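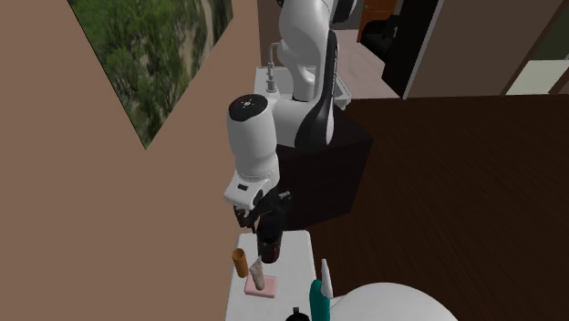
*White arm over the white table*

Woke early with the knee stiff again, so I walked the long way to the allotment to loosen it. Frost on the path as far as the railway bridge. The leeks are thin this year and I only pulled 14, which will do for soup and a pie if I'm careful. The kale has been got at by pigeons. I put the netting back and weighted it with bricks.

Sang Kim was on the next plot, burning bean sticks. He says the rent goes up in April and that he may give up half his ground. I said I'd take the half nearest the tap if he does. We left it there.

Home by eleven. Made the soup, let it catch on the bottom, ate it anyway. Rang Rara about the water butt – they still haven't got the tap fitting, and the man on the phone couldn't say when. I'll try a hose clip for now.
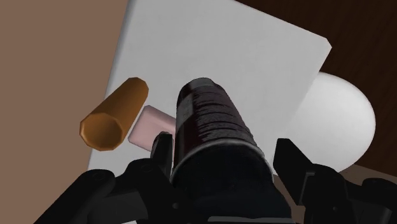 *Trosport, December 2025*

Rain from two o'clock, so I sorted seeds at the kitchen table. Threw out the parsnips, which never come up from an old packet. Kept the broad beans. The garlic should have gone in weeks ago and is still in its paper bag on the windowsill, two of the bulbs already sprouting.

Wrote out the plan for the spring beds and then changed it – onions where the potatoes were, potatoes by the shed. Need string, a new dibber and a bag of lime.

Bed at ten. Knee a bit better.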